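Open day at Wenen, 8th May

The coffee was free, so I stayed for the talk. Flynn Rutherford showed us how Wenen teaches a robot to deal with laundry: a person does it first, by hand, holding a gripper with a camera on it, over and over. He wanted 200 goes at one garment. I have owned shirts I folded less often.

Visitors got a turn. You squeeze, the fingers close, and the cloth goes somewhere you had not planned. I managed 3 folds in almost 18 minutes and was thanked politely. The Sturkano stand next door had biscuits.

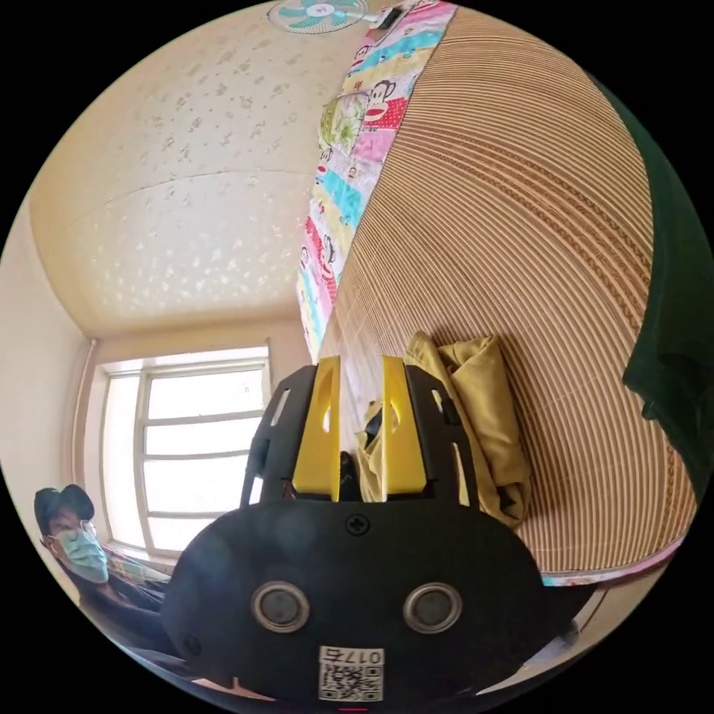

Yellow fingers up, yellow garment still in a heap on the woven mat.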